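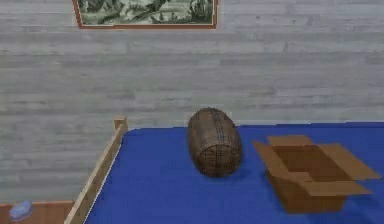 4.2 Who stayed for the encore

I figured people would drop off once the headline song was over, and I was wrong. Of the 1,042 fans who joined the Wirkanell stream on Friday, 287 were still chatting when the credits rolled – way more than at Trareck.

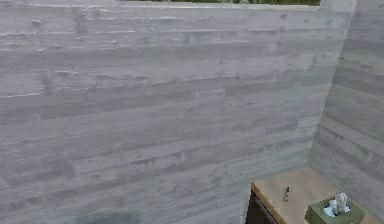 4.3 Chat and the setlist

Irén Hajdu and I read 2,000 chat lines each. Most were song requests (so many for the Lengyel theme!), and we coded those separately.

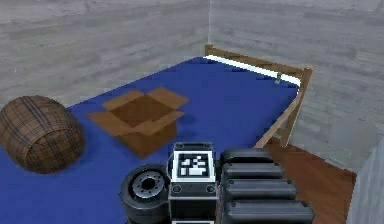

Figure 3. Simulated room with a barrel and an open cardboard box on a blue mattress.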